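The Long Way Round to Tidying Up

Jamie Bunting keeps the kettle on the windowsill at Gresteck, well away from the computers, and it was over the second pot of tea of the morning that I finally understood what the argument had been about. I had come to the workshop expecting to hear about a clever robot. What I got instead was two hours on the subject of patience, hesitation and small mistakes, and I must say I enjoyed it a good deal more than I would have enjoyed the clever robot.

The argument, which had run on and off since the spring, concerned what you should do with a bad lesson. The group at Gresteck teaches robot arms to handle everyday objects by showing them how. A person guides the arm through a job, such as lifting something out of a tray and setting it down somewhere else, and everything the arm's cameras saw and everything its joints did is saved. Do this enough times and a computer program can begin to pick up the habit of it, rather as a child picks up the habit of laying a table. Each of these lessons is called a demonstration, and for years the usual practice has been to throw away the untidy ones. If the person fumbled, or reached for the cloth and then changed their mind, or closed the fingers on thin air, out it went.

"I used to be ruthless," Bunting told me, topping up my cup without asking. "Anything with a wobble in it, I'd bin. I thought I was being a good teacher."

The trouble was that the robots taught in this way behaved like people who had only ever watched experts. As long as all went well they were lovely to look at. Then a grasp would slip, or the arm would arrive a finger's width to one side, and the machine had no idea what came next. It had never seen anyone get into a muddle, so it had certainly never seen anyone get out of one. One arm spent the better part of an afternoon closing its fingers beside a pack of cards, opening them, and closing them in the same spot again. (I was shown the recording, and found it oddly moving.)

So last June the group started a project they call Medrano, and the plan was simple enough to write on the back of an envelope, though I'm told it took rather longer to agree on. They would gather 700 demonstrations with a mixture of ordinary objects. They would keep everything. And then someone would sit down and go through the lot, marking the moments at which a person had gone wrong and the moments at which they had put it right.

That someone was mostly Bunting, who found 172 demonstrations containing what the group calls a recovery. A recovery might be very slight. The hand drifts too far over, pauses, backs up and comes in again from a better angle. Or the fingers take hold of the edge of a cloth, lift, lose it, and go back for a thicker fold. The recordings were then divided up for training. One robot learned from clean lessons only. A second had the full collection with no notes attached. The third had the full collection as well, but with the marked recoveries shown to it more often, so that they made up a bigger share of its schooling than they did of real life.

I asked which objects had been the hardest, thinking it would be something heavy or breakable, and I was quite wrong. Cloth is the villain. A box stays a box whichever way you turn it, and once a robot has learned where the long sides are it can make a decent attempt from most directions. A soft cloth is a different shape every time it's put down, and it changes again as soon as it's touched. You can't really say where its middle is. Things with long handles are awkward in another way, as there is a temptation to grab at whichever part is nearest, and the nearest part is so often the wrong one. Even a tray has its say in the matter, because a raised rim is something the fingers must come down inside without knocking.

The cameras matter too. A good part of what the program learns from comes from a small camera close to the hand, and the view from there takes some getting used to. You see the two fingers and whatever they happen to be near, and very little else.

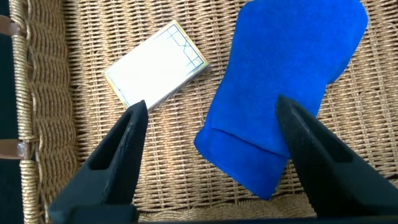 The cards and the blue cloth, seen from the gripper.

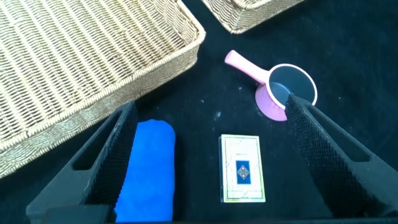

Bunting has watched so many hours from that position that it has crept into daily life. Reaching into a kitchen drawer now brings on a sort of running commentary about approach angles, and there was a story about a supermarket and a bag of satsumas that I promised not to print in full.

As for the results, the group tested each robot on 200 attempts, using arrangements of objects that none of them had met in training. The third robot, the one with the extra helping of other people's blunders, finished the job most often. I had rather assumed it would also make fewer mistakes. It made very nearly as many as the others. Where it differed was in what followed, as it would stop, draw back a little way and have another go from somewhere else, and the second go was usually the one that worked. The robot raised on clean lessons tended to carry on as though it were holding something.

There was one surprise, and it has kept the tea drinking going. The second robot, which had all the muddles but none of the notes, came out worst of the three. It seems to have learned the fumbling along with the recovering, and on 10 of its attempts it backed away from an object it had been about to pick up perfectly well. A colleague at Stirnum, where they work on similar problems with a different make of arm, thinks the notes are doing most of the good and that the extra repetition hardly matters. Bunting disagrees, cheerfully and at length. The two groups are now swapping recordings to see who is right.

All of this marking up is slow, and the group would dearly like some help with it. They have been trying out a program of their own, Skumex, which watches the recordings and suggests where a recovery might have begun. It's good at spotting a dropped object and poor at spotting a change of mind, which I suppose is true of most of us. For the time being a person still checks every suggestion, generally with a biscuit to hand, and the next batch of lessons will be made up almost entirely of cloths.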